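Tags: homebrew arms, simulation, small parts
We use cookies to keep you logged in to the archive. OK / Settings

Re: [shoparms] sim first or just buy the gripper?
Posted Monday, 6:40 am by Britt-Marie Vik

Quick one before work, sorry for typos.

> Before I spend money on fingers for the Pidden build I'd like to know
> if the sim is worth the bother. My parts are small, mostly brass bits
> and thin sticks, going into a tray. Did yours tell you anything? And
> what are you running for a control rate?

Yes, worth it. Would do it again. I have the shop bench in Skillis with the Franka model standing in for now, own arm gets swapped in once the joint files are clean. Wrist view from the small parts job:

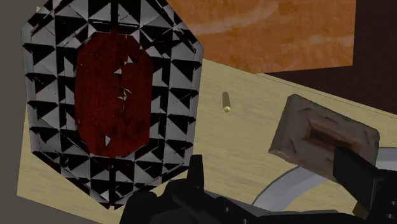

Wrist camera, Skillis bench. Brass cylinder in the middle, fingers at the bottom.

First thing I got from that view – the fingers eat a lot of it. I had the camera mount drawn up for printing already, same spot, and would of printed it. Now redrawing it higher. Second, check your textures. The triangle pattern on the eight-sided piece is very busy and my edge finder hates it, so if your tray is patterned swap it for something plain until the rest works. I left mine in out of stubborness.

Contact settings: default friction was useless for me on small round stuff, parts squirted out sideways. Raised it in steps, saved each one in its own file. Do not edit the base file. I did, lost an evening.

Control rate, I'm at 105 Hz in the sim. Not fast but my board at home won't do better so no point pretending. Last batch was 1269 tries overnight, next one set for 4000 if the fan holds up.

The other thing you asked off list, getting a stick into a container without hitting the rim. Go in at an angle, tip first, wrist well above.
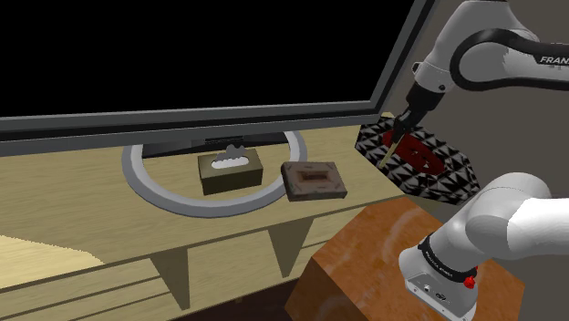
Then slow right down for the last bit and open the fingers before the tip pushes on anything. I had Lonska doing the planning and it kept picking a path with the elbow swung way out. Joint limits fixed most of that. Nikzad's script for limits is in the files section, read the notes at the top, units are degrees in one place and radians in the other.

On buying – hold off on the fingers. Get the sim to pick up your worst part first, then measure how wide it opens. I've still got a pair here in a drawer that don't open enough for anything.

Log for run 2249 is up in the same folder if you want to compare settings. Got to go, back on tonight.

Britt-Marie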